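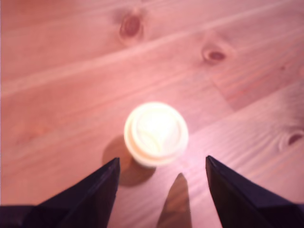

Print this message | E-mail this message

From: Jhonatan Zapata
To: Clerkier Street Workshop list
Date: 18 September 2024
Subject: Re: Pine tabletop, again

Keerthana Kurup wrote:

> Before anyone oils the new top for the Akl room, can we please decide
> what to do about the knots? Sowmya wants them filled. I had a look
> and they seem sound to me, but I'm a chair person, so what do I know.
> Also, somebody's little white cap thing is sitting on it. Whose?

Not mine, though I'm flattered to be suspected. It's small, round and off-white, and I've tried it on every bottle in the glue cupboard without finding it a home. It will be in the jar by the sink, along with the rest of our orphans, until Jagadeesh claims it or denies it in writing.

On the knots: leave them. I pressed each one with a thumbnail and nothing moved, and the grain curving round them is the nicest thing about the board. We paid for pine. Pine has knots. If we'd wanted a surface with no opinions we could have had the melamine from Jestness, and saved ourselves message 3864 in the archive, in which I explained all this the last time.

What I do mind is the colour. It reads salmon under that lamp and I don't want anyone choosing an oil by it. Please carry the samples out to the driveway, look at them in daylight, and write the name on the back of each. Kvido's three test pieces from March are still labelled "good", "other" and "ask Kvido". I asked Kvido. He doesn't know.

I'll sand it with 180, then 240, and wipe it down — and then I'd like it left alone overnight, with no mugs on it. Sowmya, if you still want filler after that, bring some and we'll try it on the underside.

Jhonatan

Message 3887 | Contact the list owner | © Clerkier Street Workshop | Back to top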